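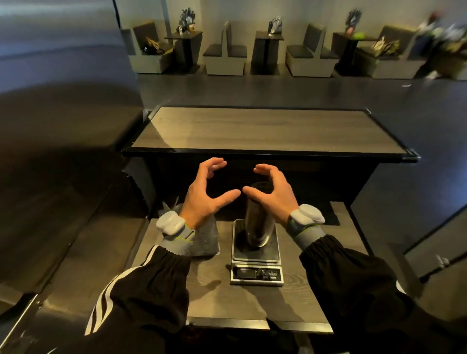

Birkett College – Department of Food Studies

Chapter 4
Weighing and Measuring

Most recipes that go wrong at home go wrong before the heat is on. A cup of flour can be packed or fluffed, and the two will not weigh the same. A scale settles the matter, provided it is used with care.

A digital kitchen scale reads whatever rests on its platform, and that includes the container. A glass tumbler should stand upright in the middle of the platform, with both hands well clear before the reading is taken. The weight of the empty container is called the tare. Suppose a tumbler weighs 390 grams and the tumbler filled with rice weighs 843 grams. The rice then weighs 453 grams. Many scales have a button that sets the display back to zero with the container in place – this saves the subtraction.

The table matters too. A low table is fine if it is level and does not rock.

In this chapter you will learn to find the tare of a container, to weigh dry and liquid ingredients, and to scale a recipe up or down. The practice tables at the end were prepared by Elsie Staniforth and use batches of up to 800 grams.

4.1 Finding the Tare

Start with a clean, dry container and an empty platform. Turn on the scale and wait for zero.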